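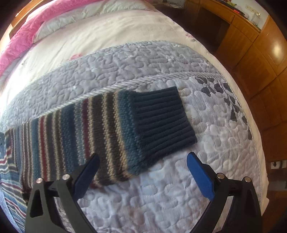 The open day at Skerdale ran from 10 until mid-afternoon, and I went for one item on the programme: the garment handling talk by Hiu-tung Lai and Su-chen Chu. They work on folding knitwear, a harder problem than folding shirts. A woven shirt sleeve has a fairly predictable edge. A knitted sleeve stretches when pulled, and its outline depends on how it was last put down.

Their data comes from a hand-held gripper with two fingers and a camera on top. A person carries it to the garment and does the fold with it, and the recording is used to train the arm. Most of it is done in ordinary bedrooms, on beds as they are found. Lai said a quilted cover is a worse surface than a table in two respects: the stitching gives it relief of its own, and the fingertips can pick up the cover along with the garment.

The example they spent longest on was a striped jumper with a dark navy ribbed cuff. The cuff is where they prefer to start. Ribbing has raised parallel ridges and its open end is close to a straight line, so both the position and the angle of the grasp can be set from it. The stripes are less useful than I had assumed. They help a person see which way the sleeve runs, but the policy tended to treat a strong colour change as an edge and close on the middle of the sleeve.

The live demonstration used the Plula arm on a padded bench, with a plain jumper. The training set for it was 300 recorded folds, of which 292 were kept. The other eight were dropped for tracking faults. I watched two attempts. The first took the cuff cleanly and laid the sleeve across the body. The second caught the bench cover as well and was stopped by hand.

Chu took questions for 20 minutes. I asked about finger pressure on loose knits and was told there is no force sensing at the tips yet, only the motor current, and that this is too coarse to tell one layer from two. New tips are being tried in November.

Parking is behind the Barnia building. The talk slides are not online.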